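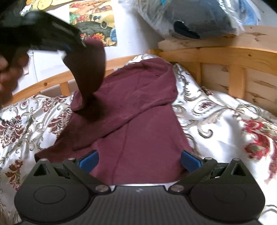

2020-07-10, dye bench, maroon again

Okay, picking up where I left off with the madder pots. Domenica Nägeli keeps asking when she gets her maroon, and the answer is still "when I stop getting brick." I want a color like an old hooded sweatshirt, dark and a bit wine-ish, on plain wool, without cheating with the Dostow powder (which is lovely, but we said plants only, so plants only it is).

Pot A: 101 g wool, the skein Gertraud spun in April. Alum mordant overnight, rinsed twice. Madder went in cold and I brought it up slowly on the Hubmann burner. I got distracted by a phone call and it got hotter than I wanted, so there's brown creeping in. Pretty brown, though! Labeled it and hung it on the left rail.

Pot B: same recipe, same wool, but I babysat it this time and added an iron dip at the end. Way too much iron. It went sad and gray in under a minute and I yanked it out. Balthasar says he likes it. Balthasar likes everything gray, so I'm not counting that as a result.

Pot C: the good one. Dry skein was 579 g before scouring, 565 g after, so there was a fair bit of grease in there (Meinrad, this is the fleece from your cousin, please tell him we still love it). Did a madder bath first, let it cool in the pot, then a weak cochineal bath on top for 12 minutes. While it's wet it looks nearly black in the folds and properly maroon where the light hits. I know, I know, it'll dry lighter. Still, I did a little dance.

Rinse water on C ran pink for ages. Not sure if that's loose dye or me being stingy with the alum. Want to redo it with a longer mordant before I promise anyone a sweater's worth.

To do:
Wash test on a snippet of C, with the Jano soap and then plain water.
Tape half a card in the south window for the light test.
Ask Mathias if he has the big enamel pot, the one with the chipped lid. He had it last.
Order more alum, we're down to the dusty bit at the bottom of the tub.
Scrub the brown ring out of pot A before it sets.

Gertraud's next skein is already soaking in the sink, so please don't pull the plug.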